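Notebook, January -- bowl and jar table

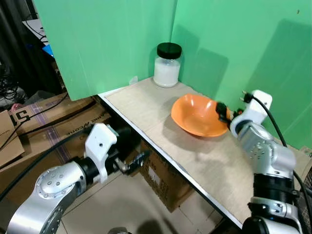 Orange bowl out front, jar with the black lid back in the corner by the green panels.

Setting down where I got to before I forget it all again. The table is finally at the height Ye-rin wanted (she measured, I just turned the feet!) and the green panels are up on two sides. I like them a lot more than the gray cloth we had in the Costavville room, which picked up every crease going. Still getting soft shadows on the right-hand panel though, so tomorrow I want to try the lamp a bit higher and see what that does.

The bowl is a bit shiny inside. Anathi has a matte one at home and says she'll bring it in, but I'd rather keep the orange -- it shows up so nicely on the pale tabletop, and we already have 14 pages of notes with it.

Jar stays in the back corner for now. The white stuff in it comes up to a decent level and I don't want to be refilling it every other day. Anathi, if you move it, please put it back near the seam, my sketch on page 16 depends on it.

Still to do: flatten the cardboard boxes by the table, order more clips from Drollow, find the good tape measure. I had it at 4:30 and then lunch stuff got piled on my desk and who knows.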